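Robot teaching by demonstration

Robot teaching by demonstration is the practice of showing a robot a task by having a person carry it out through the machine itself, in place of writing out every motion as code. The person may take hold of the arm and lead it by hand, or may steer it from a short distance with a controller. Either way the movements are recorded, and the record is later used as a pattern for the robot to follow.

Leading by hand

The older and, for many people, the friendlier way is to let the arm go slack and guide it, much as one might guide a child's hand around a pencil. Joint positions are saved many times a second. It suits slow, simple motions very well, though a heavy arm can be tiring to push about for a whole afternoon, and the teacher's own body tends to get in the way of any camera looking on.

Remote control

In remote teaching the person stands or sits nearby and moves the arm with a hand controller, a joystick or a smaller copy of the arm. It takes a little patience to learn – most beginners reach too far or close too soon – but the view of the work stays clear. The Trirlow collection, gathered this way over one winter and finished in April, holds 3926 recorded attempts, of which 1703 were picks from a bin of mixed small things.

Bin work

Bins are a great favorite for this kind of teaching, and it is easy to see why: the walls keep everything within reach, and the contents can be as plain or as awkward as the teacher likes. A toy animal, a marker, a spoon and a plastic fork all ask for a different approach, and shiny or crumpled items are harder for a camera to make sense of. Clamping the bin to the table keeps it from creeping along when the arm brushes a wall.

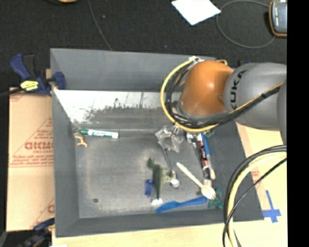 Keeping and sorting the records

Failed attempts are usually kept as well, with a note beside them, as a missed grasp can be useful later on. In the Jumum project nearly 443 recordings were set aside for a second look, and each was watched by 2 people before it was put back or dropped.

See also: Surlow controller; De Smet method; Bin picking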